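Korkor Abugri @korkor_takes_it_apart
Sarnix Teardown Kit, the long-term review. A thread, with apologies to my mutuals who are here for the bread.

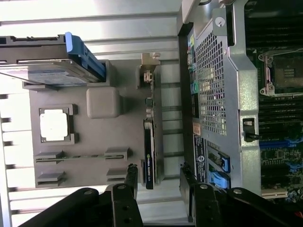
1/ Sarnix rents you an arm, a two-finger gripper, a wrist camera and a software license, and says the whole thing will strip dead workstations for parts while you do something better with your life. Our refurb shop in Lyons has had one since September. It has been through 267 machines. The listing says it can work on "any standard tower," and I'd like whoever wrote that to come and look at this one, with the processor parked in a gray plastic tray on one side, an empty socket way over on the other, and a graphics card in between. Standard. Sure.

2/ Setup first. The box says an afternoon. Otis Dvorak and I took three days, one of which went to finding out that the base plate and our bench disagree about what a bolt pattern is. Sarnix support mailed us an adapter. The adapter also disagreed.

3/ Once it's bolted down, though, I have to admit it's pretty good at blue plastic. Drive handles, latches, anything some kind engineer colored blue so a human would know to grab it. The arm knows too. Hard drives are its best trick by a mile: squeeze, pull, drop in the bin, next.

4/ Black plastic on black plastic is another story. A memory slot latch, for instance. It will hover over one of those like me in front of an open fridge at 11 pm.

5/ Graphics cards: mixed. It finds the bracket every time. It does not always find the little retention clip at the other end of the slot, and it has a lot of confidence for something that hasn't found the clip. Turn the pull force down to the second-lowest setting before your first card. The manual mentions this on page 114. Put it on page one, guys.

6/ Processors I do by hand. The kit will do them if you buy the suction add-on, and I watched the demo video, and then I went back to doing processors by hand.

7/ Shiny metal. The camera hates it. Bare steel under our old shop lights turned into one big white smear, and the arm would politely stop and ask for help. Dong-hyun Geum taped baking parchment over the two nearest lights and the help requests dropped by half. Baking parchment! So there's your bread content.

8/ Money, because somebody always asks. The base rental is fine. The thing to watch is the "profiles." Every chassis model needs one, you get 80 with the license, and we burned through those faster than I'd like to discuss. You can teach your own by guiding the arm through it, which takes me the length of a podcast per model. Those are free and in my experience better than theirs.

9/ We also trialed the Tralov unit for two weeks before picking this. Nicer fingers, quieter, lovely people. It also wanted the chassis in a jig, dead level, facing the same way every time. The Sarnix doesn't care if you put the thing down sideways. I put everything down sideways, so that settled it.

10/ Speed: slower than Szu-yu Chung, who can gut a tower while telling you about her landlord. But it'll keep pulling drives through lunch, and Szu-yu will not, and she's right not to.

11/ Stuff I'd fix: the stop button is on the side of the controller facing the wall. The finger pads wear down and the replacements come in packs of one. The "job complete" chime is the first four notes of something and it's been driving I-seul Koo up the wall for months.

12/ Would I rent it again? For drives and cards, if you've got a steady pile of similar machines, yes. For a mixed pile of whatever the school district dropped off, get Szu-yu a better chair first and see how far that takes you.

13/ Several people asking about screws. It does not do screws. There's a driver attachment "coming soon," and it was coming soon when we signed. We loosen everything on one bench and slide the tower over to the arm. Otis calls this being the robot's caddy.

14/ And no, I'm not selling the adapter plate. It doesn't fit anything. It's holding the door open.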